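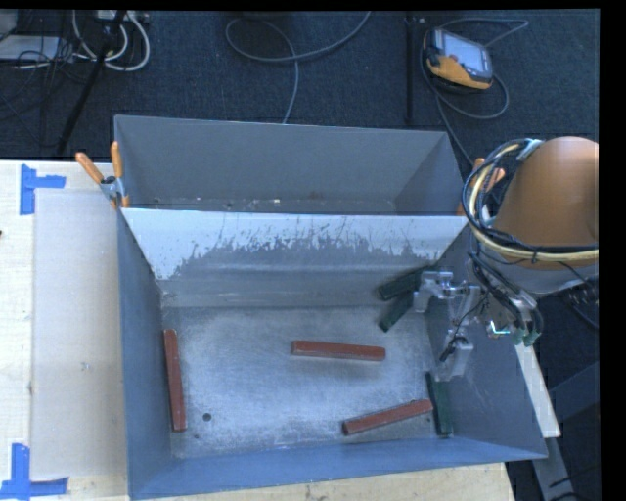
A divided bin is an open sheet-metal container split by a fixed wall into two compartments, often of unequal size. It is used for sorting blocks, offcuts and other small stock that would otherwise migrate across a tabletop. The Brivport pattern has a sloping divider, on which pieces slide back to where they started - a feature, according to the Murnness catalog. Scratches on the divider are usual and are not covered by the warranty. Over 100 were sold in Plurkside, mostly in September.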